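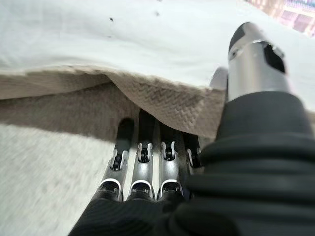
Tan towel on top, white cloth underneath.

School places: what I learned from our offer day muddle

Hello all, and happy Sun 19 April to anyone reading over breakfast. Plenty of you have written in since the primary offers came out, so I'm giving this week's slot to waiting lists, appeals and what to do if the email wasn't the one you wanted.

First thing, and I can't say this loudly enough: accept the place you've been offered, even if you're cross about it. Saying yes doesn't take you off anybody's waiting list and it doesn't spoil an appeal. Kanini Lema held off accepting last year while she stewed over it (her words!) and had a very jumpy fortnight on the phone to admissions getting it sorted.

Next, check which waiting lists you're on. Some councils add you automatically to every school you ranked higher, and some want a form. Ours wants a form. I rang to check and was told we were 43rd for Kioko Primary, which made me laugh in a slightly unhinged way. Lists go up as well as down, mind you. If a family moves in nearer the gate, they go in above you, however long you've been waiting.
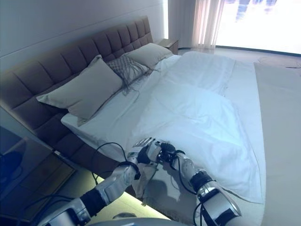

The bed, with its padded headboard and pillows.

Now, appeals. Our deadline is in the middle of May, but check your own letter and go by that. Josphat Khaemba sat through one for his daughter and says the panel were kinder than he'd feared. He took two things with him, a letter from the childminder and a page on why that school suited her, and he was glad he'd kept it short. Moaning about the school you've been offered gets you nowhere, apparently. Stick to why the other one is right for your child.

One warning for those with infant places: classes there are capped by law, so the grounds for winning are much narrower. Do read that bit of the guidance before you spend your evenings on it.

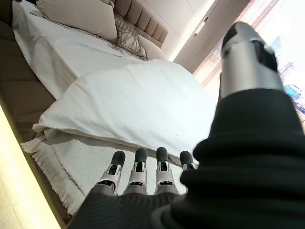 Settling-in sessions

Wendus Infants is running two mornings for new starters, and Atieno Simiyu in the office has the booking sheet. Bring indoor shoes. Parents can stay for the first one, with tea in the hall, and the second is drop and go (tissues for me, please).

If you've got a question about any of this, reply to the newsletter and I'll put it to Jiahui Jia, who did our appeals evening last term and has said she'll answer a few in the next issue.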